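What an open day should measure

The open day at the Braltum works in Stotau ran through one long afternoon in September. Visitors were taken round in groups of 13, given a badge and a bottle of water, and led past four stations: a parts-feeding cell, a pallet wrapper, a calibration bench, and a demonstration of cloth handling by the Kisovach project. I went for the last of these. I have spent a fair part of my working life specifying grippers for a commercial laundry, and cloth remains the material on which most of them fail.

My argument is with the way such work is shown to the public, and with the figures put beside it. The engineering at Stotau was sound. The presentation invited visitors to draw a conclusion that the engineering does not yet support, and I think the people who arranged it could have avoided this at no cost.

The difficulty with cloth should be stated first. A machined part has a shape. It can be located by a few features, and once those are known the remainder is known as well. A towel dropped on a table has no such shape. The part that has to be gripped may be underneath, and the act of gripping it changes the position of everything else. A parallel-jaw gripper, with two flat fingers that close towards each other, can hold cloth well enough once a fold stands between them. Getting the fold to stand there is the problem. If the fingers come down too high they close on air. Too low, and they press into the surface underneath or pick up two layers where one was wanted.

A good demonstration would make this visible. The one at Stotau used a fixed arm over a white table, with a single cloth of one colour laid down in nearly the same place each time. The arm went down, closed, lifted, and carried the cloth to a tray. A screen behind the table gave the number of picks completed since the morning, and when my group left it stood at 192. The figure was applauded. It was a true figure, as far as I could tell, and it answered a question that few people in the room had asked.

A count of picks is of limited use without a count of attempts. I asked for the second number and was told that it was logged but not displayed. I also asked what counted as a pick. The answer was any lift in which the cloth cleared the table, whether held by the edge, the middle or a corner. For moving cloth from one place to another, that definition will do. For folding it is nearly worthless, as a towel held by the middle has to be put down and taken up again before anything useful can be done with it. In my own trade we would log it as a failure.

Then there was the pace. Each cycle had been slowed to suit the audience, and the guide said so, to his credit. The cycle time on the printed sheet was not the one we watched. A visitor comparing the two would have had no way of knowing which belonged to the count on the screen.

The better part of the afternoon was in the side room, where there was no screen and, for much of the time, no crowd. The Kisovach group had set out its hand-held grippers there. These have the same two fingers as a robot's gripper but are carried and closed by a person, with a camera mounted above them, so that ordinary handling of ordinary things can be recorded and later used to train an arm. Visitors could try one on a pile of tea towels. I did, and missed the first fold twice.

Trying it was more instructive than anything at the main table. With a bare hand one pinches, slides, feels the second layer and lets it go, all without thought. With two stiff plates none of that is available. The wrist has to do the work that the fingertips would do. One learns to come in at a slant, to press lightly and close late, and to use the surface itself as a third finger. The adults in my group were visibly worse at it than they expected to be, and several stayed at the table after the guide had moved on.

The recordings pinned up and played in that room also came from homes, and this seems to me the correct choice. A white table removes the very conditions that make the task hard: patterned backgrounds, soft surfaces, poor contrast, other cloth lying close by.

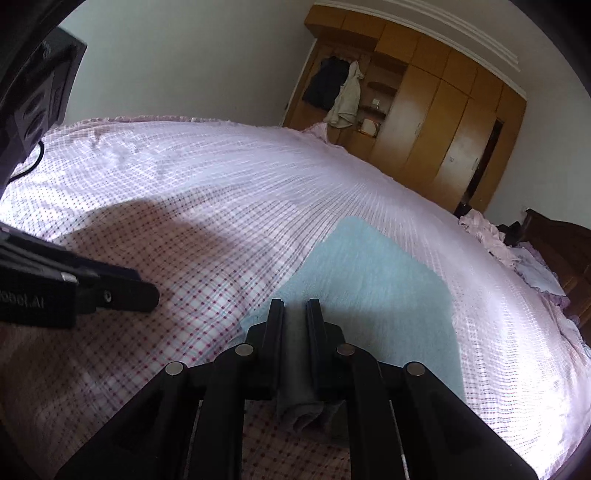
Hand-held gripper closed on a folded grey cloth, over a light-blue towel on a checked bedspread.

A bed is a poor work surface by any industrial standard. It gives under load, so the height at which the fingers meet it is uncertain. A checked cover supplies edges all over, and software looking for the edge of a cloth has to set them aside. The tool casts its own shadow on the work. Cloth laid on cloth adds the layer problem on top. Had the main station used a surface half as awkward, its count would have been far lower and far more interesting.

I put this to one of the engineers, who did not disagree. The objection was practical. An open day runs to a timetable, each group has 13 minutes at a station, and a machine that stops in front of visitors is taken to be a machine that does not work. I understand the fear, having stood beside stopped machines of my own. I still think it is misplaced. People who had just fumbled a tea towel with two metal plates would have been in an excellent position to watch an arm fumble the same towel, and to judge the result fairly. The order of the tour should be reversed: side room first, main table second.

The comparison I would draw is with the Belmonte trials, which I attended in an earlier year. Belmonte showed a slower arm with a cruder gripper and posted its failures on a board by the door, sorted by cause - slipped, double layer, missed, stopped by operator. The board listed 759 attempts. It was dull to look at and I copied all of it down. From it I could estimate what the machine would do on our sorting line, and I could see that double layers were the largest single cause and that better finger tips would not cure them. We did not buy, but we knew why.

There is a commercial point here as well. The public is not the only audience at these events. A buyer who is shown only successes will supply an estimate of the failures, and the estimate will be unkind. In my experience the discount applied to an unexplained demonstration is heavier than the discount applied to a modest success rate honestly set out. A line can be designed round an arm that fails in a known way. Provision can be made for a second attempt, a reject chute, a person at the end. None of this can be costed from a number on a screen.

What I would ask of Braltum next year is small. Show attempts beside picks. State what counts as a success and keep to the definition. Run the arm at the speed printed on the sheet, or print the speed at which it is run. Let a visitor throw the cloth down, on something other than a white table, and leave the arm running if it misses. The side room needs more space and a second gripper, as the queue for the one on offer was 60 strong by four o'clock and a good many people gave up and went to look at the pallet wrapper.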